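Mumora Bench Set

Data card for the simulated pick-and-hold episodes, version 3

Summary

Mumora is a small collection of simulated manipulation episodes made alongside a bench robot build in the Sovano shared workshop. One arm, one table, one object per episode. It was put together to test grasp height and wrist alignment in software before running the same motions on the real bench. It is small and narrow in scope, and is published mostly so that other members building on the same bench can start from working files.

Contents

The set holds 35 episodes. Each one has its own folder with the joint log, the gripper command log, the object pose log and rendered stills. Joint angles are in radians, positions in meters. All poses are given in the table frame, with the origin at the corner nearest the base mount and z pointing up. Earlier versions used the arm base as the origin - check the version field before mixing files.

Folder layout

episodes/ - one folder per episode
config/ - scene file, arm limits, gripper limits
tools/ - replay and export scripts
notes/ - build notes from the bench, plain text

Setup

Install the packages listed in config/requirements.txt, then run tools/replay.py with an episode folder as the only argument. The viewer opens with the simulation paused. Press the space bar to step and R to reset. Export writes a single CSV per episode and overwrites any file of the same name without asking.

Two scene files are included. The default is damell_open, with a bare table. The other, damell_fence, adds collision boxes for the side walls of the bench and is slower to load. Use the second one for any path that will be copied to hardware.

Episode structure

Every episode has 5 phases: home, approach, close, hold, release. The phase label is stored per time step in the joint log. Lift height during hold is deliberately low, so the object stays close to the tabletop and a failed grasp shows up as a small change in z. Read the pose log for this. The stills are a poor guide to small clearances.
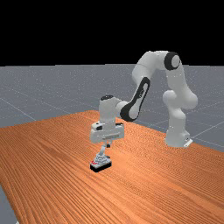 The object pose is taken from the simulator state and carries no sensor noise. Anyone training on it should add noise first. Finger friction is a single fixed value in config/gripper_limits, set by hand and never measured against the real pads.

Known problems

- In 2 episodes the release label starts late. They are listed in notes/labels.txt and have been left as recorded.
- Object mass is a guess and the same in every episode.
- The wood texture on the table has no effect on contact. Changing it changes the stills only.
- Replay ignores the gripper speed limit when stepping by hand - run it continuously to check timing.

Not covered

Stacking, handover, moving targets, two-arm work. There are no depth images.

License and changes

Free to use and modify inside and outside the workshop, with the version number kept in the file header. Send corrections as a patch against config/ or tools/. Episode folders are frozen once a version is out, and fixes to them go into the next one.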